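The case against the hit counter

Small professional blogs have a measurement problem, and most of the people who write them have stopped noticing it. The hosting dashboard opens on a graph. The graph has a line. The line goes up or down, and the author adjusts his mood and, before long, his subject matter to suit.

I kept a page-view counter on this site for its first four years and removed it in July. My position is that a single-author technical blog is better off without one, and that the usual replacement, a more detailed analytics package, makes the fault worse.

Start with what a page view records. It records that a server sent a file to something that asked for it. The something may be a reader, a search crawler, a feed service polling on a timer, a link preview generated by a chat program, or the author checking a typo. Hosts filter some of this out. They do not filter it the same way, and they change the filter without telling anyone. When I moved this site from Kundari to Lulov, the same posts went from 4000 views a month to 3000. The text had not changed and the volume of email from readers had not changed. The two hosts held different opinions on what a robot was.

I raised this with Chandrasekhar Alva, who has run a blog on pump maintenance for longer than I have run this one. He keeps raw server logs and goes through them by hand twice a year. In his last pass, a post credited with 700 views on the dashboard had 348 requests that he was willing to attribute to a person. He did not regard the second figure as accurate either. He regarded it as a ceiling.
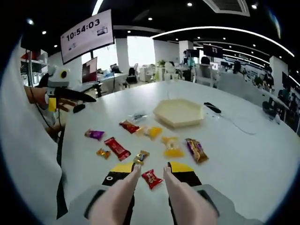
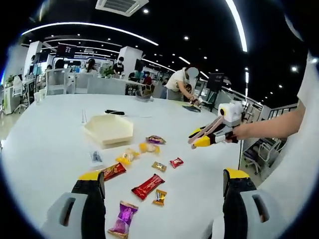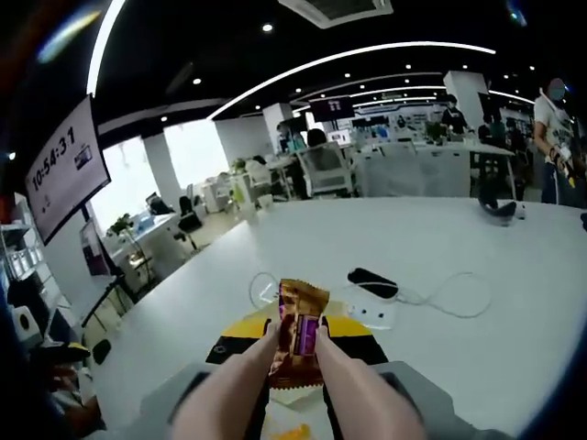 Wrapped sweets and a snack bar, white table.

A ceiling is still useful if all you want is a sense of scale. The trouble starts when the number is used to rank posts against each other. Ranking assumes the error is spread evenly, and it isn't. Posts with a common phrase in the title draw more crawlers. Posts with code blocks draw scrapers. A long post on a narrow fault, read slowly by the few people who have that fault, sits at the bottom of the table and stays there.

Begoñe Paredes disagrees with me, and her objection deserves a proper answer. She writes the public notes for Carretero and argues that an author with no figures falls back on vanity of a different kind, writing what pleases him and calling it service. She would keep the counter and read it once a quarter, as a trend. I accept the first half. The second half depends on a degree of restraint I did not have. I set myself a quarterly schedule and was back to daily checks inside a month.

There is also the matter of what the counter leaves out. It cannot tell a visit that answered a question from one that failed to. A reader who arrives, finds the wrong valve diagram, tries two more posts and gives up is logged as three views. A reader who finds the right line at once and closes the tab is logged as one. By the dashboard's arithmetic the first visit was the better one.

What I use now is cruder. Each post ends with an email address. I keep a text file of corrections received, sorted by post, and a second file of questions that a post should have answered and didn't. Any post that appears twice in the second file gets rewritten. The series on the Pleltbridge controller has been rewritten three times under this rule and was never in the top ten on either host.

The method undercounts badly. Most satisfied readers do not write, and some dissatisfied ones don't either. But every entry in those files came from a person who had read the post, and each one tells me which paragraph to open. The old graph gave me neither of those things in four years of looking at it.

Comments remain closed. The reasons are separate and I will set them out in another post.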